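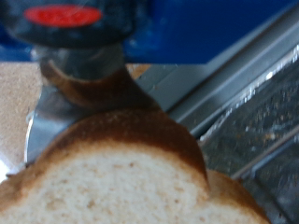
Figure 3. Cut face and crust of a slice of white sandwich bread.

4. How households judge and store sliced bread

4.1 Material and approach

This section draws on the kitchen diaries kept by 48 households in Potalbridge and Brutley during May, and on follow-up interviews with 10 of them. Each household wrote a line in the diary whenever bread was bought, moved from one storage place to another, or thrown out. Entries were typed into Prorum and coded by the first author. A second coder, Danilo Evangelista, worked through the same entries separately, and differences were settled by going back to the handwritten page.

The diaries produced 483 usable entries. Entries that could not be read, or that named no food, were left out. Rolls, wraps and flatbreads were coded but are not discussed here, as too few households bought them regularly. Unless stated otherwise, "bread" in this section means a bagged sandwich loaf, sliced before sale.

Households were not given a definition of waste. Some wrote down bread fed to chickens as thrown out and others did not mention it until the interview. We have kept the household's own wording where it mattered to the coding, and the totals in Section 3 should be read with this in mind.

4.2 Staleness and mould

The most common reason given for throwing out bread was that it was stale. Mould came second. The two were often written on the same line, and in the interviews people moved between them freely. Several described a loaf as "on the turn", by which they meant that it felt dry and that they expected mould soon, whether or not any could be seen.

Staling is mainly a change in the starch of the crumb and can go on without much loss of moisture. Bread in a closed bag will firm up even though the water in it has nowhere to go. Most of the people interviewed explained staleness as drying out, and the steps they took followed from that: twisting the bag, using a peg or clip, or putting one bag inside another. These steps keep the crust from hardening at the cut end. They do little for the crumb, and in warm kitchens a tightly closed bag may favour mould.

People judged the crumb mostly by touch. A slice was pressed or folded over, and if it cracked it was set aside for toast. The crust was used less often as a guide, although older participants tended to mention it first. One man in Brutley said his mother had taught him to knock on a loaf, and that he still did this with sliced bread through the bag, without being sure what he was listening for.

The date on the bag had a smaller part in these judgements than we expected. It was looked at in the shop, to choose between loaves, and then largely forgotten. Where it did come up again was in disagreements between members of the same household, when one person used it to argue for throwing out bread that another wanted to keep.

4.3 Places of storage

Bread was kept on the bench, in a bread bin, in a cupboard, in the fridge or in the freezer. Many households used more than one of these for the same loaf. A typical pattern was to keep the bag on the bench for the first days and move what remained to the freezer when somebody noticed that it was not being eaten.

This second step was where a good deal of bread was lost. Moving the bag relied on one person remembering, usually the one who did the shopping, and diaries from weeks when that person was away show more bread thrown out. Households that split the loaf on the day of purchase had fewer discard entries, but they were also smaller households on the whole, and we cannot separate the two effects with the diaries alone.

Fridge storage divided people. Cold makes crumb firm up faster but slows mould, so the fridge suits those who toast their bread and disappoints those who eat it fresh. Seven households had changed their practice at some point in the past year, nearly all of them moving bread into the fridge in summer and out again when the weather cooled.

Sanne Verstraete, who carried out the Brutley interviews, noted that people often apologised for keeping bread in the freezer. They seemed to regard it as poor treatment of good food, even when they were pleased with the result. The same people had no such feeling about freezing meat or peas.

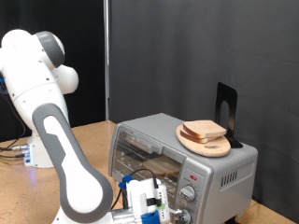
Figure 4. Brutley site. White arm with grey accents at left, gripper housing at bottom centre.

4.4 End slices

The end slices, called heels or crusts depending on the household, had their own set of rules. In some homes they were left in the bag to the last as a kind of lid for the other slices. In others they were eaten first, or passed to a particular person who liked them. They were the slices most often thrown out with no reason written beside them.

Buyers of Dinu, a local loaf with a thicker crust, reported eating the ends more often. The number of households buying it was small and we do not press the point. Several used the ends for breadcrumbs, though the interviews suggest that a bag of ends kept for crumbs could stay in the freezer for a very long time, and it was rarely entered as waste when it was finally cleared out.

Children's preferences came up in most of the family interviews. Parents cut crusts off sandwiches and then ate the crusts themselves while making lunches. None of this appears in the diaries, which recorded only what went into the bin or the compost. The amount eaten in this way is therefore unknown, and we return to it when discussing the limits of the diary method in Section 6.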